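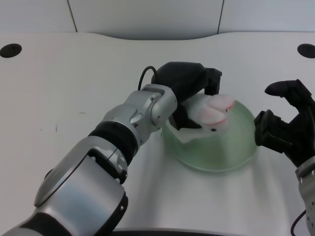
Open House at Urkance

The letter said visitors were welcome from ten, coffee included, so I went for the coffee.

They had put us behind a strip of yellow tape, 20 of us, most from the old Fedard plant. The machine was called Benero. The young woman running it said the name twice, as if we might want to write it down.

"It's going to put the toy in the bowl," she said.

We watched. The left arm had the toy pinched in its black fingers, a soft white thing with pink on it, and held it over the green bowl. The other arm waited on the far side with its hand open.

"What's the second one for?" asked the man next to me.

"Support," she said.

"Supporting what?"

She smiled and looked at her screen.

I packed boxes at Fedard for 40 years. In February they gave me a handshake and a card with the wrong start date in it. I never once needed a second pair of arms to drop a toy in a bowl, and I told the man so. He laughed -- too loud, and people turned.

"How many times has it done this?" I asked her.

"2,878 attempts."

"And how many did it get right?"

"We're very happy with the trend."

The arm came down a little and stopped. Somebody coughed. A boy at the front leaned over the tape until his mother took hold of his hood.

"Is it thinking?" he asked.

"Sort of," said the young woman.

I finished my coffee. It was good coffee, I'll give Urkance that. When I looked back the arm had not moved, and I found I was holding my own hand out, palm up, over nothing.

I put it in my pocket and went to see about a second cup.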